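In praise of the messy table

Some months ago I promised Ewan MacRitchie that I would write down the argument we keep having over tea, if only so that we could stop having it, and as it is now December and the kettle is on, I suppose I had better get on with it.

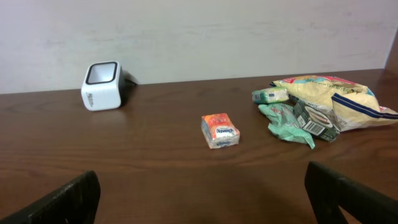 The argument is about what a robot ought to practise on. When I came into this line of work everybody practised on blocks. You had a red block and a blue block and perhaps, if the budget was generous, a yellow one, and the arm picked them up all day long and you wrote a very respectable paper about it. I have written one or two of those myself and I'm fond of them, in the way one is fond of old school reports. But a block is a terribly obliging thing. It has flat sides, it keeps its shape, and it looks much the same whichever way up it lands.

Now think of what lives in an ordinary kitchen cupboard or at the bottom of a shopping bag. A packet of tissues gives when you squeeze it. A half-filled plastic bag has no proper edges at all, and a crumpled wrapper is a different shape every time you put it down. Then there is the business of things lying on top of other things, which people manage without a thought and which our Grolten arm, bless it, found quite bewildering for most of the spring.

Ewan's view, and he puts it very well, is that you should learn the easy thing thoroughly before you go near the hard one. He points to our first policy, the one we called Zara, which was trained on 2000 demonstrations with rigid objects and could stack and sort those beautifully. I have never disputed it. My trouble is with what came next, when we gave Zara a table of groceries and she went at every bag as though it were a brick.

So Thilini Siddiqui, who has more patience than the two of us put together, collected a second set. She made only 655 demonstrations, all on cluttered tabletops with soft packaging, and she moved everything between one attempt and the next. We trained a fresh policy on those alone and ran both of them through 300 trials on items neither had met before. Thilini's did better by a comfortable margin, with less than a third of the data. It dropped things, certainly, but it dropped them in sensible ways, and quite often it had another go from a different side.

I should be fair and say that this is one arm, one laboratory and one kind of gripper. Ewan thinks the wrist camera deserves most of the credit, as it sees the object from close by just when the fingers are about to shut, and he may be right about that. We did have the same camera for Zara, though - I remind him of this fairly often.

What I would like, and here I am really talking to the people who decide how the next big collections are put together, is for somebody to spend less on sheer quantity and more on awkwardness. Let the bags be creased, let the wrappers get in the way, and please don't tidy up before you press record. The Pladano set, which a good many groups have started from, runs to 1800 episodes, and I went through a long stretch of it one evening without finding a single soft thing.

Ewan has asked for a rematch with mixed training, blocks first and groceries after, and I have said yes. Thilini has already started saving her crisp packets.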